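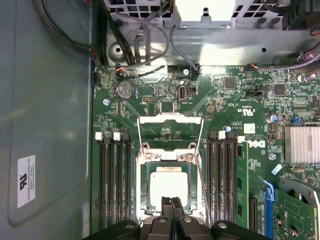
Home | What we do | The cell | Repairs | Visit us | Contact

Home > About us > The cell and how we look after it

Search this site Go

We're a small workshop in Fornstead and we take old office computers apart so the useful bits can go round again. Boards, processors, memory, the lot. I started it in a rented unit in Trustitham with a screwdriver set and a kettle, and we've grown a bit since then (the kettle came with us).

Most people who get in touch want to hear about the robot, so I'll get on with it! We call the cell Flativska, after the first job it ever did for us. It's one arm on a steel bench with a two-finger gripper and a small camera at the wrist, and its main work is lifting processors out of desktop machines. We still open the cases ourselves and cut any cable ties that are in the way.

Setting it up for a new type of board takes me most of a morning. I jog the arm down over the socket by hand, nice and slow, with the load plate swung right up, and save the spot where the fingers sit either side of the chip. Then I save a second spot well above the memory slots, so it has a clear way out. After that it does 30 dry runs with the fingers open. If it so much as brushes the plate we start again, and yes, I have sworn at it.

Looking after it is mostly wiping. The finger pads get cleaned at the start of every shift and swapped after 500 lifts, whether they look tired or not. I check the pad screws while I'm there, as they do work loose. The camera gets a soft cloth and the wrist cable gets a good look every November, when we shut for 3 days and give the whole thing a proper service.

Bigger repairs go to Kovács, the firm up the road who fitted the arm. They replaced a wrist bearing for us last winter and had us running again by teatime, bless them.

We take loads of up to 40 machines at a time from schools, offices and anybody else with a full cupboard. Ring before you set off, though, the loading door sticks and one of us has to come down and shove it.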